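The kitchen table comes back

Rinham lost its last furniture store six years ago. People who wanted a table drove to Nadness, or ordered one online and put it together on the floor. Then in July a workshop called Tellero opened in the old feed store on the main street, and it now has a waiting list.

Most of the work is repair. Chairs come in with split rungs, dressers with drawers that stick. A loose joint is cleaned, glued and clamped, and the owner can usually have the piece back in 3 days. Prices are posted by the door. A full refinish of a family table costs $535, and people pay it.
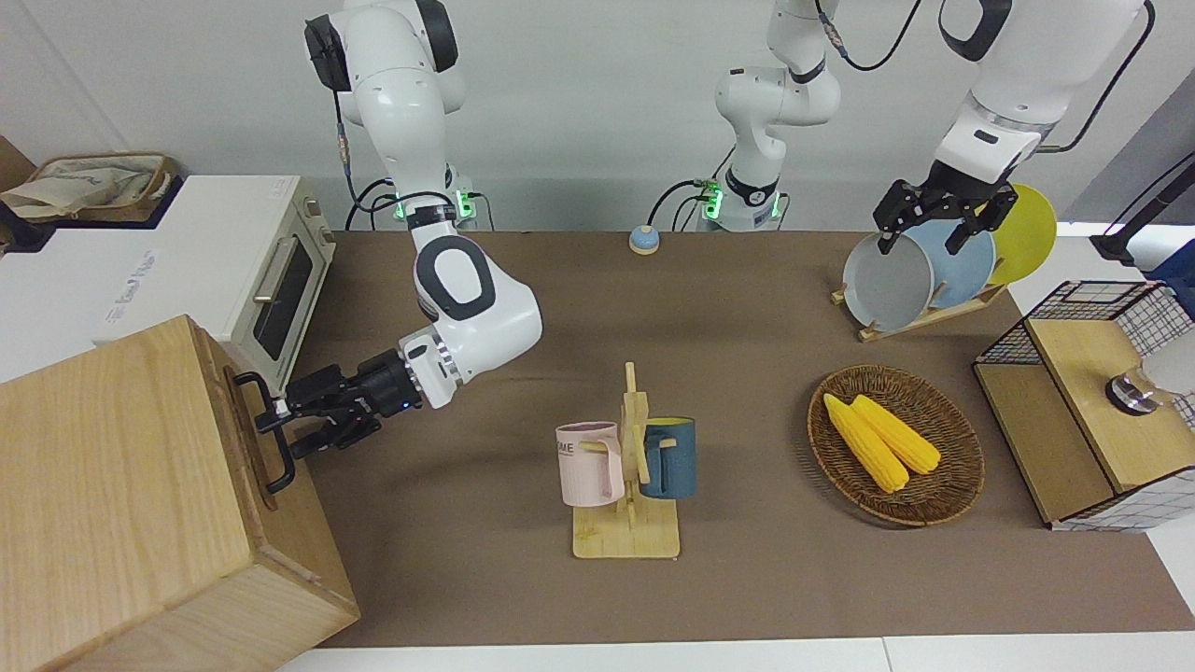 The old glue is the slow part. Hide glue softens with heat and a little water, so a chair from the 1920s can be taken apart without breaking anything. Later glues don't let go so easily. A repair done in the garage with the wrong one often has to be cut out, and new wood fitted in its place – a job that can take longer than building the part from scratch.

New furniture is a smaller share of the business. Rácz, a sawmill up the valley, supplies ash and maple from trees that came down in storms. The boards dry for more than a year before anyone cuts them. A table for six sells for $1,614, and orders placed now will be filled next summer.

The shop takes in repairs every morning until noon. Bring the broken pieces too, even the small ones.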